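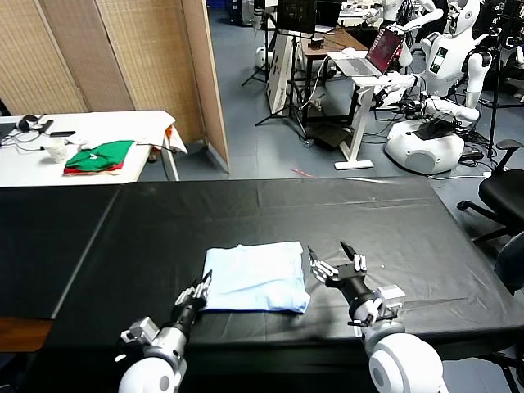 Brarnik Opens the Darnavora Ridge Walk, and I Get to Tell You About It

Newsroom / Walks and Trails / New Routes

6 min read

Routes Stays Maps Getting Here Press Contact

MAVVILLE, 7 August 2023. Hello! I'm Viorica Gavrilă, I run Brarnik, and today we're opening bookings for the Darnavora Ridge Walk, an 88-mile inn-to-inn hike from Mavville to Coman. I was told a press release should be written in the third person, with me quoting myself in the second paragraph, and I tried that and felt ridiculous, so you're getting a letter.

The short version for anyone on deadline: the walk goes one way, west to east, over eight days. You sleep indoors every night. Your big bag travels by van and you carry a day pack. The price is $600 per person sharing a room, and that covers the beds, the breakfasts, the bag van and the map. First departures are next May. Everything else is further down, including the parts where I complain about the weather.

Where the walk goes

You start at the old ferry landing in Mavville, cross the footbridge and spend the first morning on flat ground along the river. I like an easy first morning. People have usually traveled a long way the day before, their boots feel strange and they've eaten something odd at a gas station. By lunch you're at the mill, and from there the path climbs through beech woods for most of the afternoon.

Days two and three are the ridge itself. You walk along the top of Darnavora with the valley farms on one side and the reservoir on the other, and when it's clear you can pick out the church tower at Coman, still days away and looking very small. When it isn't clear you can pick out the person in front of you. I've walked the ridge in both and I have a soft spot for the fog, although my sister, who came along on the second trip, would like it known that she does not.

After that the route drops down to Lower Darnavora, where we've put the short day (six miles, and you could be done by noon if you skip the bakery, which would be a mistake). The second half is quieter. There's a long stretch of sheep country, a gorge with handrails, one very steep meadow, and then two gentle days of orchard lanes before you come into Coman by the back road, past the brickworks and down to the square.

The highest point is a grassy hump without much of a name. The maps call it one thing and the farmers call it another, so on ours it just says "top."

Who it's for

I wanted a long walk that regular people could finish. That was the whole idea from the start. I love reading about those routes where you clip into things and sleep on a ledge, but I'm fifty-three with a bad left knee, and I wanted to come home with stories and the knee.

So the longest day is 15 miles and the others are shorter. There's no climbing and no camping. If you can walk ten miles on a Saturday-type outing and get up the next morning feeling okay about it, you'll manage. You do need decent boots and some practice on hills. The descent on day four is hard on the legs, and I'd bring poles for it even if you think poles are silly. I used to!

Kids over twelve are welcome with a grown-up. Dogs are a trickier subject. Four of the inns take them and the others don't, and the sheep country means a leash for two full days, so please write to us before you book and we'll work out whether it makes sense for your dog.

Where you'll sleep

We looked at 18 places to stay and picked seven. A couple of the ones we passed on were lovely but sat too far off the path, and one had peacocks right outside the bedroom windows. I like peacocks fine in the daytime.

The seven are a real mix. There's a proper small hotel in Mavville for the night before you set off (included in the price), then farmhouses, a former schoolhouse, a room over a restaurant and a guesthouse up on the ridge that only has five bedrooms, so groups are kept small. Some rooms have their own bathroom and some share one down the hall. We list which is which on the booking page, and I'd much sooner you found out there than at the top of the stairs with a towel over your arm.

Breakfast is included everywhere. Dinner isn't, but every stop has somewhere to eat within a short walk, and on the ridge the guesthouse cooks for everyone at one long table. It's usually soup, then something with potatoes, then plum cake. Tell us early if you don't eat meat or can't have wheat. The kitchens are happy to help but the shop is a long drive away.

How it came together

I first walked most of this route by accident, on a trip that was supposed to be a weekend and got longer. There were paths on the ground that didn't join up on paper, and a few that joined up on paper and ended in a hedge. I kept coming back to fill in the gaps. Eventually my spare room was full of marked-up maps and I figured I either had to stop or make it into something.

Most of the work has been talking. Landowners, innkeepers, the man with the van, the other man with the other van. Three gates have been rehung and the stepping stones below the mill have been reset. The signs went up this summer: a yellow square with a black D, at every junction, facing both ways in case you want to wander back for the view. One of them has already been chewed by a cow.

The map took me the longest. It's a fold-out, printed on the kind of paper that can handle a damp pocket, with water taps, benches and bus stops marked. The bus stops matter. If you wake up on day five with a blister the size of a coin, you can ride to the next village, sit outside a café and wave at your friends when they come in. I don't think that counts as cheating, and if it does, I've cheated.

When to come

We're running departures in May and again in early fall. Spring has the orchards in bloom and some mud in the beech woods. Fall is drier underfoot and the evenings get chilly, so pack a real sweater. We're skipping the middle of summer, when the ridge has no shade at all and the guesthouse is full of families who have been going there for years and got there first.

Getting to Mavville is simple enough by train, and the station is a ten-minute walk from the hotel. Coming home from Coman you'll take the bus back to Mavville from the square. It leaves after lunch, so there's time for one last plate of something.

For press

If you write about walking or travel and you'd like to come try a few days of it, please get in touch. I'd suggest days two through four, which give you the ridge, the plum cake and the descent I've been grumbling about. We can lend poles. We can't lend boots.

Route notes, a sample map sheet and the full list of inns are ready to send to anyone who asks, and I'm glad to talk by phone most mornings. I may be outdoors, so leave a message and I'll call when I'm back in signal.

Press contact: Viorica Gavrilă, Brarnik, Mavville

About Brarnik: We're a small walking company based in Mavville. We plan inn-to-inn walks, look after the signs and move the bags. The Darnavora Ridge Walk is our second route and our first long one.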